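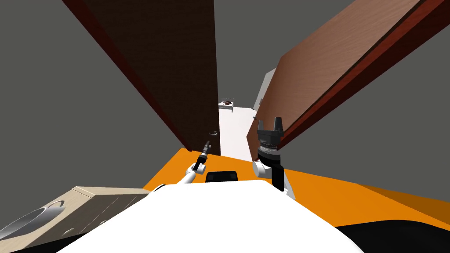
Which gripper do we put on the left arm for the door task, the narrow one or the same parallel gripper as on the right?

Keep the narrow one on the left for now. It gets in behind a door handle with less fuss, and the wide one stays on the right arm for holding and pushing.

May 6, 2026

Door task in sim, second round. Kilian and I finally got both grippers loaded on one robot, so I could stop swapping model files and compare them side by side. What a relief! Notes below are for me, for Kilian, and for Delali, who takes over the controller half next.

Setup: Brolavlow kitchen layout, the one with the orange floor. Left arm has the slim Flirilora fingers. Right arm has the Riedl parallel gripper with the short square fingers. Same impedance controller on both, gains copied over from Wendelin's branch without touching anything.

Ran 214 episodes total. 134 with the left arm doing the handle, the rest with the right. I know that's lopsided, I lost a batch when the disk quota hit and didn't want to wait for a rerun.

What I liked about the slim fingers: the approach is so much more forgiving. I can come up from below at a lazy angle and still end up with one finger on each side of the handle. With the square fingers the wrist has to be almost lined up before I close, otherwise a corner catches the door face and the contact solver goes wild. Saw contact spikes of up to 3000 in the log (raw solver units, Wendelin says don't read them as newtons).

What I liked about the square fingers: once they have hold of something they HOLD it. No creeping. The slim ones slide along the handle during the pull, slowly, and you only notice when the door is half open and the grasp is at the very tips. Tried raising the pad friction, which helped, but then I'm just tuning the sim until it agrees with me. Put it back to default.
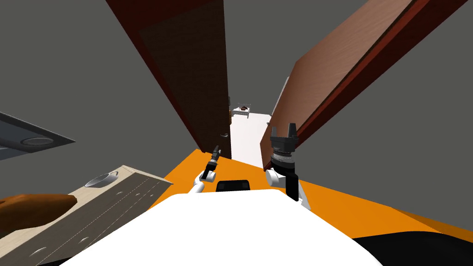
Camera pose is the other thing. I'm using the tilted view because it keeps both fingertips and the gap between the doors visible through most of the reach. Elias prefers the upright one and says the policy will learn faster from it. Could be! Haven't tried it. The tilt makes my own debugging harder, I keep reading left-right motion as up-down and jogging the wrong axis.

Small surprise: the handle estimate from the Plivavov tracker is better on the lighter door than on the dark one. My guess is contrast, the handle against dark brown doesn't give it much to work with. Next time I'll turn up the light and see if the gap closes before blaming the tracker.

Also the right arm likes to park its gripper right by the lower end of the lighter door while the left one works. Looks scary, and I've had two self-collision warnings from it. Need a proper rest pose.

To do
- rerun the missing right-arm batch, 64 episodes, new seed
- rest pose for the right arm (Delali?)
- ask Thaddäus if the slim finger model has the rubber pads or bare tips, the mesh doesn't say
- log fingertip slip as its own channel, reading it off the video is silly
- upright camera, same seeds, so Elias and I can stop arguing

Configs are in my folder under door_two_grippers. The older one without the suffix is from October and has the wrong wrist offset, don't use it.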